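Entertainment Reporting, Unit 7: Covering Celebrity Families
Handout for students. Instructor: Pramila Kandpal

Read this before the workshop. It covers what we did in class on birthdays, weddings, christenings and other private events that end up in the entertainment pages.

1. Where the story comes from

Most celebrity family stories start in one of 3 ways: a post by the family, a tip from someone who was there, or a release from a publicist. Write down which one you have before you write anything else. A post is on the record. A tip is not, and needs a second person who was in the room. A release is on the record but was written to please the client, so treat its adjectives as advertising.

If you use a post, give the account and the time. Posts get edited and deleted. Save a copy when you first see it.

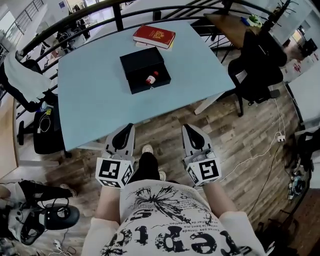

Fig. 7.1. Tabletop with open box and books.

2. The guest list

Readers like to know who came and who stayed away. The first part is easy to check. The second part causes trouble. "Missing from the party" suggests a quarrel, and usually all you know is that a person isn't in the photos. Acceptable wording:

"Ekwueme did not appear in the photos shared by the family."

Not acceptable without a source:

"Ekwueme skipped the party."
"Ekwueme was snubbed."

Call the missing guest's representative and allow a fair time for a reply. If they were working on another set that day, say so in the same paragraph as the absence. Don't hold it for the end.

3. Children

Hauwa Ekwueme's guest lecture in November dealt with this at length, and her notes are in the course folder. The main points:

Use a child's name only if the parents have made it public themselves.
Leave out the school, the neighborhood and the regular nanny or driver.
Don't comment on a child's looks, weight or clothes. "Takes after his grandfather" is fine if a family member said it and you quote them.
A child of famous parents is not a public figure. A child who acts is one for the acting and for nothing else.

Several of you asked about teenagers with their own accounts. Our rule in this course is to ask a parent or the publicist before quoting them.

4. Numbers and money

Party budgets are nearly always guesses. In the Manzano wedding exercise, one outlet gave 40 guests and another gave around 12 tables, and half the class turned the tables into a head count. Don't do this. Print the number you were given and say who gave it.

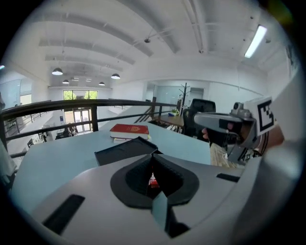
Fig. 7.2. Close view, with black tray on the tabletop.

5. Language

Cut "bash," "bundle of joy," "power couple" and "inner circle" unless they are in a quote. Use "former husband" or "former wife" in the first mention, "ex" in headlines only. Half-siblings and step-siblings are different things. Check which is which, and ask the family's office if you can't tell.

6. Assignment

Write a 300-word item on the Hevham family birthday, using the press packet handed out in class. The packet has a release, two posts and an unsigned tip. Mark each fact in the margin with its source. Anything you can't mark comes out.

Due December 21, 2022. Late work loses a grade unless you have spoken to me first.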